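4.2 Clearing and cleaning the sorting bin

1. Remove all building blocks from the bin before cleaning. Check the corners and the foot of each wall.

2. Brush out dust and loose debris. Do not use wire brushes on the metal floor.

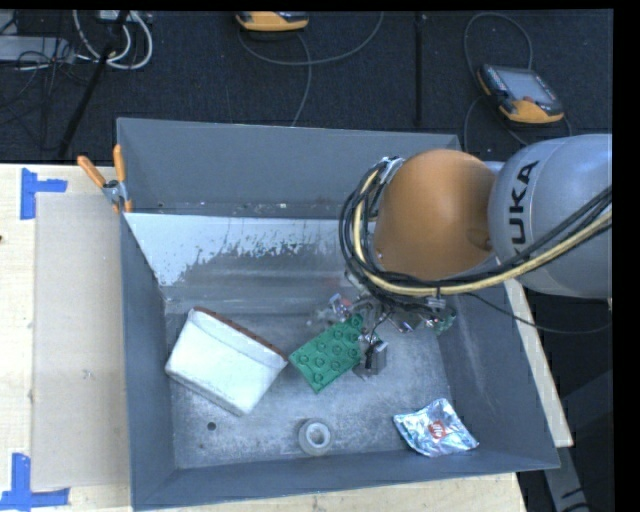 3. Wipe the floor and sloping sides with a damp cloth, then dry them fully.

Note: Scuffs and light scratches on the floor are normal wear and need no treatment.

CAUTION: Where the inner surface is flaking – whether on the walls or the floor – remove loose flakes by hand. Wear gloves.

4. Return the blocks to the bin, no more than 100 at a time.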